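Pince à main Losunance ou Kerkia : vos retours sur les objets fragiles ?
Forum Préhension et petits robots

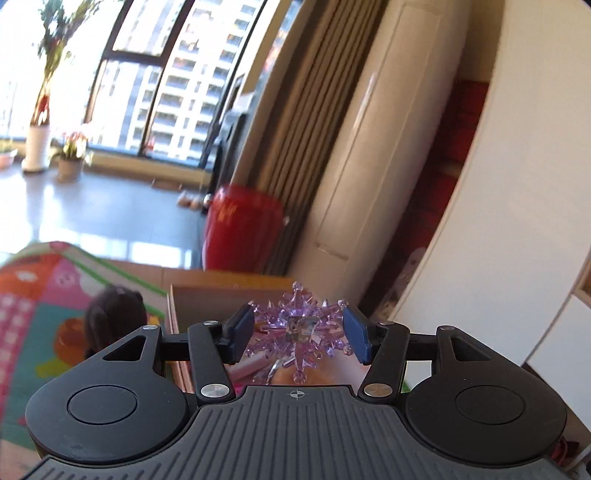
Le flocon violet entre les deux patins bleus, au-dessus du carton.

ludo_servo
20 juillet 2026
Bonjour à tous ! J'ai la Losunance depuis peu et je m'amuse comme un gamin. Le flocon translucide, avec ses pointes dans tous les sens, c'est mon objet préféré pour les essais (bien plus vicieux qu'un cube). 123 prises au compteur, aucune pointe cassée. Quelqu'un a comparé avec la Kerkia ?

mimi-axe6
Superbe, ce flocon ! J'ai les deux. La Kerkia serre plus droit, mais ses patins sont trop durs à mon goût. Sur du verre ça glisse, sur du carton rien à dire.

grabouille
Pas d'accord. Avec les patins Ludeck montés dessus, la Kerkia tient tout, et j'ai payé l'ensemble moins de 300 euros. Il faut juste resserrer les axes de temps en temps.

mimi-axe6
Oui enfin, si on change les patins, on ne compare plus la même pince...

ludo_servo
Assez d'accord avec mimi. Et le jeu dans les biellettes, grabouille, ça donne quoi à la longue ?

grabouille
Un peu de jeu vers 2000 cycles chez moi. Ça se rattrape avec une rondelle. Je poste mes mesures en septembre, promis !

tournevis_1122
Et côté contrôleur, quelqu'un a essayé l'El Sherbiny pour passer ensuite sur un bras ? Le mien perd la position zéro à chaque redémarrage.

mimi-axe6
Refais l'étalonnage doigts fermés, puis enregistre avant de couper. Le mien faisait pareil.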